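Search the archive Search
2 min read

Re: [Hurnura list] Washing reds before the May swap
19 October 2022

> I have a bag of red and maroon tees to bring to the next swap and I'm
> scared of them bleeding on everything else. Is vinegar worth it? And do
> I fold them or hang them afterward? The last lot I hung came out with
> shoulder bumps.

Oh, I love this question! I've gone through so many thrifted reds that my sink has a permanent pink ring - no regrets.

Skip the vinegar. I tried it on 6 shirts last winter and couldn't see any difference. Cold water, inside out, reds only, and do it 2 times before you let them near anything pale. If the rinse still looks like fruit punch, go again.

For drying, flat is the way to go, especially with the soft heathered knits (my favorites, they wear in so nicely). Give each one a good shake, pull the side seams straight and smooth the hem with your hands.
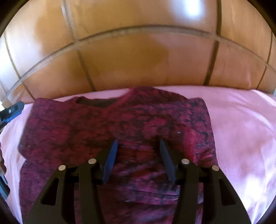 Then fold in thirds, sleeves in, and stand them up in the bin like files. You can fit 16 in one of the shallow Rutix bins and still read every neckline from the top, so people flip through them like records. It's so much fun to watch!

Old collar stains are another story. The bar soap from Adomaitis has worked best for me, rubbed in and left overnight. Sevusport jerseys are the exception, the printed numbers hate being scrubbed, so go easy there.

Bring the whole bag, please! I'm after a maroon one myself and I have a stack of greens to trade.

> Hurnura Clothes Swap list, message 1731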